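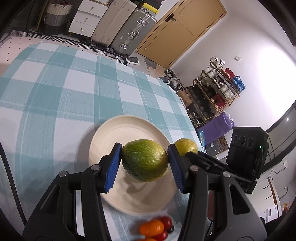
Search this site Go

Will my mango ripen if it's still mostly green?

I picked up a mango (well, I think it's a mango!) and it's deep green with pale speckles, going a bit yellow along the edges. I'd like it for a salad with the little tomatoes, 5 days from now. Paper bag or leave it out on the plate?

3 shares

Answer 1
Leave it out. Color doesn't tell you much, some kinds stay green even when they're ready. Squeeze gently near the stem and smell it. I got one at Nomora in August that never yellowed at all and it was so sweet (my kids fought over the pit).

18 likes

Answer 2
fridge

Answer 3
Paper bag with a banana, folded shut, on the counter. Check it every day! Please don't refrigerate until it's soft. And keep the tomatoes out of the fridge too, they go mealy.

2 comments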